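The second-hand arm and its keeper

Marnano bought its robot with the furniture still in the room, and Pin-yu Lu has been apologising to the wallpaper ever since.

The arm works at a slab of brown marble, against a wall of coral-pink jungle. Visitors tend to ask about the rhinoceros first. Lu, who is paid to keep the machine running, would like them to ask about the cables.

"Everyone wants to know how clever it is," she says. "I want to know what it has been rubbing against."

Her mornings begin with a torch and a dental mirror. She follows each cable from one end to the other, bending it a little where it bends anyway, feeling for the soft spot that means a strand has gone. The previous firm, Feltorska, left her a maintenance log of 78 pages, of which 11 concern a coffee machine. The rest she describes as optimistic. Against "gripper screws" somebody had written "fine" for most of a year.

They were not fine. Lu has a page of her own now, headed Screws, with the torque for each one and a column for remarks. The remarks are short and some of them are in Taiwanese.

After the cables come the fingers. She wipes the pads with alcohol, closes them on a strip of paper and pulls. If the paper slides out on one side, the fingers are out of true, and there goes the morning. Then she runs the test pieces, small things and boxes mostly, whatever will show up a lazy grip. 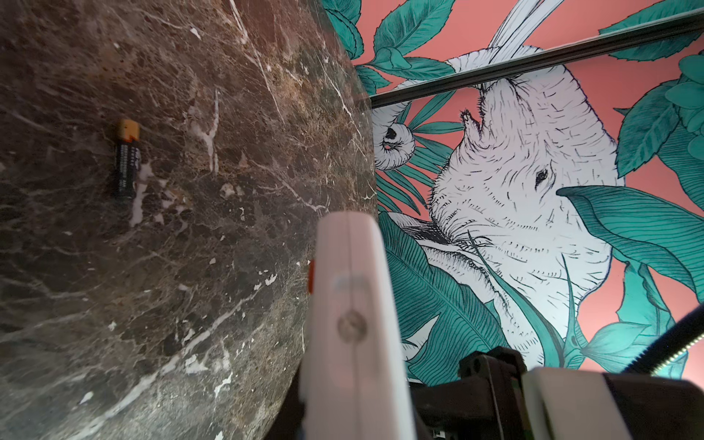
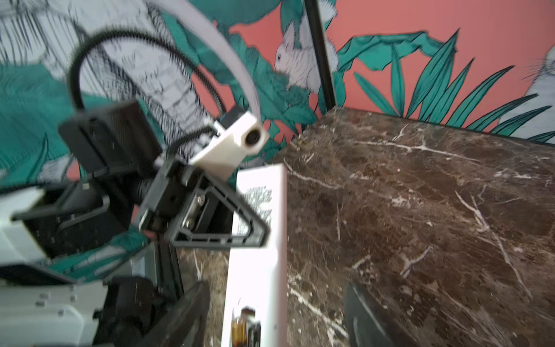
Wrist cameras and marble on a single test

The marble is her particular grievance. It is handsome and cold and has no give in it whatever. Bring the fingers down a few millimetres too far on a foam mat and you get a dent in the mat. Do it on stone and you get a bang, a protective stop and Lu coming through the door with her spectacles on her head. She has asked for a mat. Marnano's directors feel that a mat would spoil the look.

So she re-measures the height of the surface instead, touching off at 23 points and feeding the results back to the controller. The slab dips slightly towards one corner. She found this out in November, after a fortnight spent blaming the software, and she has still not written to the software people at Fragkou to say so.

The veins gave trouble too. For a while the vision system was convinced that one of the pale ones was an object, and kept setting off to fetch it. Fragkou suggested changing the lighting. Lu changed the lighting. The arm went after a different vein. In the end she retrained it overnight on nearly 70 pictures of bare stone, which must rank among the duller holiday albums, and it has left the veins alone.

Spare parts live in a biscuit tin. The printed brackets crack at the screw holes if they are done up by anyone in a hurry, so she prints them in pairs and hides the second one. A proper metal bracket can be had from Firkness, at a price she read out to me twice, slowly. She has put in a request.

When I left she was on her knees under the bench, re-tying a cable that somebody had helpfully tidied. She wanted more slack at the wrist and less at the elbow, and she had the cutters in her teeth, so I didn't catch what she said about whoever had done it.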